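Re: Subcut fluids at home, 19 y/o cat, stage 3 kidney disease

grarncombe_ute
Posted March 18, 2020
Vet has moved Handano (neutered male, 4.1 kg) to fluids every second day. Creatinine was 310 in December and is the same now. Phosphate slightly up. Do people warm the bag, and which gauge are you using? The clinic supplied 20G.
Ute Fuchs

kaewsai
18G thin wall. Flow through a 20G is slow enough that ours walked off before the dose was in. Warm the bag in a jug of tap water and test it on your wrist. Don't microwave it.

Chalerm P
Disagree on 18G for an old cat with thin skin. More leakage at the site afterwards. Hang the bag higher and stay with 20G. I get 100 mL through in nearly 9 minutes.

kaewsai
Leakage is mostly technique. Pinch the site for a minute after withdrawing. Nine minutes is a long time for a cat that hates being held.

C. Bunnag
Weigh the bag before and after on kitchen scales if you can't read the graduations. 1 g per mL is close enough. Also ask about a phosphate binder before changing anything else. Diet first, binder second, in my vet's order.

grarncombe_ute
Thanks. He is on the renal wet food already but only eats half. Will ask about the binder. What are people using to keep them off the bench while the line is being set up? Ours chews tubing.

C. Bunnag
Citrus. Mine won't go near it. Keep the fruit whole, no oils or sprays, those are toxic to cats.
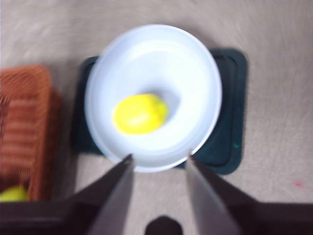 Yellow fruit in a bowl

Chalerm P
Did nothing for either of my 2. I shut the door.

kaewsai
Same. Set up in the laundry, then fetch the cat.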